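How do you teach a robot to pick something up?

Think about how you learned to tie your shoelaces. Somebody probably sat beside you and did it slowly, over and over, until your own fingers got the idea. Robots can learn in rather the same way – a grown-up shows them, and they copy!

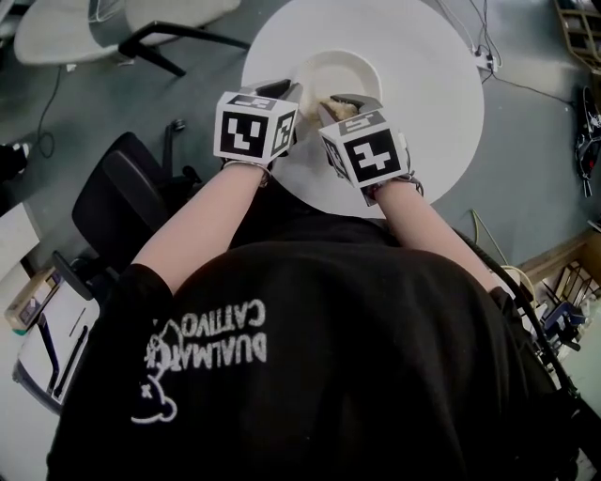
Pieter Dekker teaches robots at a workshop called Stendutura, and he likes to start with small jobs. Picking up a bit of food sounds easy, but squeeze too hard and you have a plate of crumbs. So the teacher holds a gripper in each hand and pinches the food between the tips, just as a robot would. See the black-and-white patterns on the cubes? They help a computer work out where each gripper is and which way it is tilting. One go isn't enough, of course. A robot might need to be shown the same job 600 times, and tricky ones can take 1,000 (imagine tying your laces that often before breakfast).

Some grippers have a little camera on them too, so the robot can learn from a very close view, right beside the fingers.
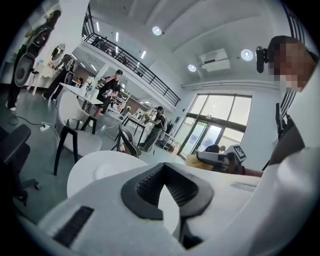

A gripper's view of a busy room, with its own black rubber jaw at the front.

Try it yourself! Move 60 dried peas from one bowl to another using only two spoons.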